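4. Bimanual clearing of a shared tray

4.1 Purpose of the task

The third set of trials was designed to examine how two arms divide a single workspace when neither is given a fixed territory. In the sorting tasks reported in Section 3, each arm was assigned its own half of the table, and contact between the arms was prevented by a simple boundary in the controller. Such a boundary is safe, but it wastes reach. An arm that has finished its own half must wait, even where the other arm still has several parts to move. The work described in this section removes the boundary and asks whether a policy learned from demonstration can share the space without it.

The task was chosen for its plainness. A shallow tray of building bricks is placed between the arms and the policy must pick bricks from it one at a time. The bricks are of one colour, so that colour gives no help in telling one from its neighbour, and they differ in length and height. A successful grasp therefore depends on finding the edges of a brick and choosing a direction of approach that the other arm has left open.

4.2 Demonstrations and training

Demonstrations were recorded at the Vesarstead laboratory by two operators, Leonie Schnyder and Svatopluk Holub, using the Cirillo teleoperation interface. Each operator controlled both arms throughout a demonstration. An earlier arrangement, in which the operators took one arm each, was abandoned during pilot work as the resulting movements were hesitant and the pauses between them were copied by the trained policy.

A total of 50 demonstrations were kept for training. A demonstration was discarded if a brick left the table or if the operator stopped the recording before the end of the task. No demonstration was discarded for clumsiness alone. Regrasps, small corrections and changes of mind were left in the data, in the belief that a policy which has never seen a poor grasp has little basis for recovering from one.

The bricks were tipped into the tray by hand before every recording and were not arranged afterwards. Other objects were left standing on the table during both recording and testing, and were moved between sessions, so that the policy could not rely on a clean background. The operators were asked not to choose a starting arm by habit, although the recordings still show a preference for the right arm in the work of both. Figure 3 shows the two arms at the shared tray.

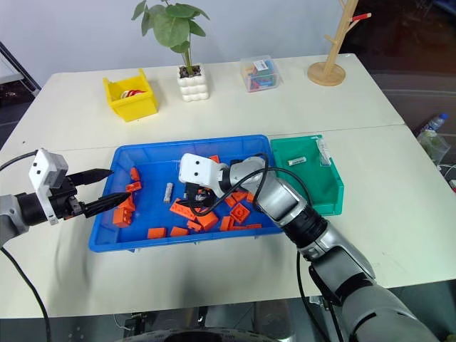
6 min read

Figure 3. The shared tray task, from the head camera. The left gripper is open above two bricks near the tray wall while the right gripper reaches down into the bricks.

The configuration in Figure 3 is of particular interest because the two arms enter the tray from different directions. The left arm comes in level from the side of the table. The right arm comes in diagonally, and its wrist lies over the middle of the tray. Under the boundary used in Section 3, a position of this kind would be allowed only in part, and the controller would hold one arm back whenever the other came near the centre line.

It also shows the main difficulty for perception. The wrist modules and grippers come between the head camera and the tray, and a brick lying beneath a wrist may be hidden at the moment when its position matters most. The policy therefore receives a short history of head camera frames in addition to the current one. No separate tracking of the bricks is carried out. Where a brick has been seen and is then covered, any memory of it must be held within the policy itself.

4.3 Test procedure

Each policy was tested on the same robot used to record the demonstrations. Before a trial, the bricks were returned to the tray and tipped loosely across its floor. The trial ended when the tray was clear of bricks, when the time limit was reached, or when the supervising researcher pressed the stop control. Fergal Sheehan supervised all trials and was not told which policy was running. Outcomes were scored from the recordings by Gobnait Cronin, who had taken no part in collecting the demonstrations.

Three policies were compared:

(a) the boundary policy, with a fixed division of the tray;
(b) the shared policy, with no division and a single current frame;
(c) the shared policy with frame history.

The small grey cylindrical part that stands among the bricks was treated as a distractor. It never appears as a target in the demonstrations, and a policy that grasped it was recorded as having made an error, whether or not the trial was otherwise completed. Bricks knocked over or pushed along the tray were not counted as errors, provided that they stayed within its walls.

4.4 Results

The shared policy with frame history cleared the tray more reliably than either of the others. Its advantage over the boundary policy was clearest near the end of a trial, when the few remaining bricks often lay to one side. The boundary policy left one arm idle in these cases. The shared policies brought both arms to the same side, though they did not always do so quickly.

Without frame history, the shared policy showed a repeated fault. An arm would move over a brick, lose sight of it beneath its own wrist, withdraw, find the brick again and return. In 2 trials this cycle continued until the time limit. The fault was much reduced by the addition of frame history, although it did not disappear. It remained most common with the flat bricks, which offer little height for the fingers to close upon.

Contact between the arms was rare under all three policies. The stop control was used 3 times in the full set of trials, in each case with the shared policy without history, and neither arm was damaged. We had expected more frequent contact. A review of the demonstrations suggests a reason: both operators tended to lift one arm slightly before lowering the other, and the trained policies reproduce this habit closely. It was not part of the instructions given to them, and was noticed by Mairéad Ní Chonaill only when the recordings were played at reduced speed.

Loosely stacked bricks gave mixed results. When one brick rests upon another, the upper brick can usually be lifted cleanly from above, but a low approach from the side tends to take both. Both bricks were then carried out together, or the lower brick fell back into the tray. We scored a falling brick as an error only where it came to rest outside the tray walls.

4.5 Limits of the present results

Several limits should be noted. The tray was kept in much the same place throughout, and the policies have not been tested with it moved towards the edge of either arm's reach. All bricks were rigid and light. A heavier or softer part would change both the grasp and the consequences of contact, and the results should not be taken to cover such parts. The preference for the right arm, present in the demonstrations, is also present in the trained policies, and we have made no attempt to correct it.

The trials were carried out in a single room with steady artificial light. A further set, with the tray placed at varied angles and with demonstrations from operators at the Nerent site, is in preparation. These will use the same scoring rules, so that the outcomes may be compared directly with those given here. The effect of adding wrist camera images to the frame history is treated separately in Section 5.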